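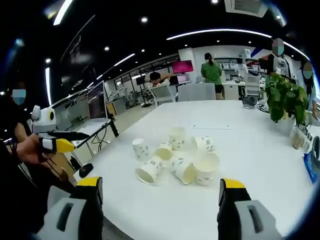 White paper cups with a small grey-green print.

Huaranga: green claims made for disposable cups

Maintainer: Rosaura Usuga
Last updated: March 3, 2020

What this is

A table of claims that sellers make about disposable cups: "compostable", "plastic free", "planet friendly" and so on. Each row is one claim, copied word for word from a product page, a catalogue or a trade leaflet, with a note of whether the seller offered anything to back it up. There are 3245 rows.

It is a record of what was said. Please don't use it to say which cup is best for the planet. I don't know, and after reading this many leaflets I am less sure than when I started.

Files

claims.csv – the main table
sellers.csv – one row per seller, with country and type of business
checked.csv – the 300 claims I followed up by hand
wording.txt – how I grouped similar phrases
old/ – the first version, kept so that earlier results can be repeated

Columns in claims.csv

claim_id: a number with no meaning. Gaps are rows I removed.
seller_id: matches sellers.csv.
claim_text: the words as printed, spelling mistakes included.
claim_group: my label, from the list in wording.txt.
backing: none, named, linked or document. "Named" means the seller mentions a standard or a test but gives you no way to find it.
where_found: page, catalogue or leaflet.
conditions: any small print, such as "where facilities exist". Blank if there was none.

How it was collected

The older half came from a set of saved pages called Stilik, which I was given as a folder of text files. The rest I collected with Risteo, a small script that looks for a list of words and saves the sentence on either side. Risteo misses claims made only in pictures, so leaf logos and little green arrows are not covered at all. That is a big hole, and I suspect the vaguest claims live in it.

I removed exact repeats from the same seller. Repeats across sellers stay in, even when the wording was plainly copied from one supplier. If you want different wordings only, there are 1350 of them.

What the numbers do and don't show

Of all the rows, 1087 have something in the backing column other than "none". Please read that with care. A link counts as a link even if it leads to the seller's own front page. I thought about a stricter rule and gave up, as every version needed me to decide what a fair document looked like, and I am not a chemist.

The conditions column is the part I trust most. It is dull and it is simply copied out.

I trust claim_group least. "Eco" and "eco-friendly" sit together, which seems safe. "Biodegradable" and "breaks down naturally" also sit together, and two people have already told me that's wrong. They may be right. Their suggested fixes didn't agree with each other.

Known problems

Nearly all sellers wrote in English. Where a page had been translated, I used the English.
Pages change. Some links in the table were dead within weeks.
Sellers with large catalogues take up far too much of the table. Weight by seller_id or your averages will mostly describe a few wholesalers.
Rows from the Dravel catalogue have no page numbers.

Use

Free to copy and change, with credit. If you publish a percentage from this table, say which rows you left out. Corrections are welcome if they come with the claim_id and the source. Messages saying that a certain brand is "one of the good ones" will not lead to any change.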